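Cutting the water bill, one year in

I said last spring that I would write up what happened when I tried to get our water use down, and then I didn't. The numbers are in now, so I have no excuse left.

The short version is that the bill for the last quarter was 206 dollars, and I had got used to paying a good deal more. Most of the drop came from one toilet. The rest came from small changes I could have made years ago. 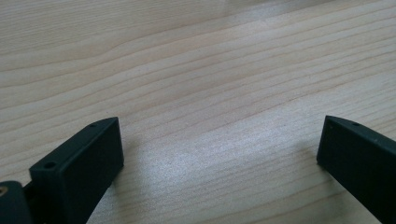 Plimden, 2021-03-16

The utility in Plimden reads the meters four times a year and sends a paper bill with a bar chart on the back. I never looked at the chart until a neighbor mentioned hers over the fence and her bars were half the height of mine. Same size house, one more person living in it.

I started with the meter. Ours is under a metal lid by the sidewalk and has a small dial that turns when any water is moving. I shut off every tap in the house, went outside and watched it. It was turning. Slowly, but it was turning.

It took me two evenings to find the cause. I put food coloring in both toilet tanks and waited. The downstairs bowl stayed clear. The upstairs bowl went blue in less than ten minutes. The flapper had gone stiff and was letting water past all day and all night. A new one from Soomro Hardware fixed it, and I was annoyed at how easy it was. If you only do one thing after reading this, do the food coloring test.

After that I read the meter every evening for a month and wrote the number in a notebook. The worst day was 1,261 gallons, when I left a hose running behind the garage and went out to dinner. I would rather not have that one in the notebook, but it's there.
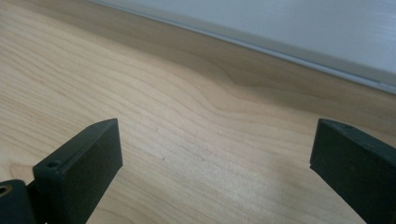
The garden was the harder part. I had always watered on a timer, every morning, rain or no rain. In May I turned the timer off and went back to checking the soil with a finger. The tomatoes did fine on two deep soakings a week. The lawn went brown in patches and came back in the fall, as lawns do.

I also bought a rain barrel, a secondhand one, and it is a mixed success. It fills fast in a storm and then overflows, and in a dry spell it sits empty for weeks. The spigot is too low to get a watering can under, so I had to raise it on blocks. I keep it for the pots by the back door.

Things that made no difference I could measure: a new shower head, shorter dishwasher cycles, and turning the tap off while brushing teeth. I still do the last one out of habit. The shower head was 74 dollars and I don't like it much - the spray is thin and it takes longer to rinse shampoo out, so I may put the old one back.

Next on the list is the washing machine, which is old and fills like a bathtub. I'm not replacing it while it still runs. When it quits I'll look at a front loader, and I'll post the readings from before and after.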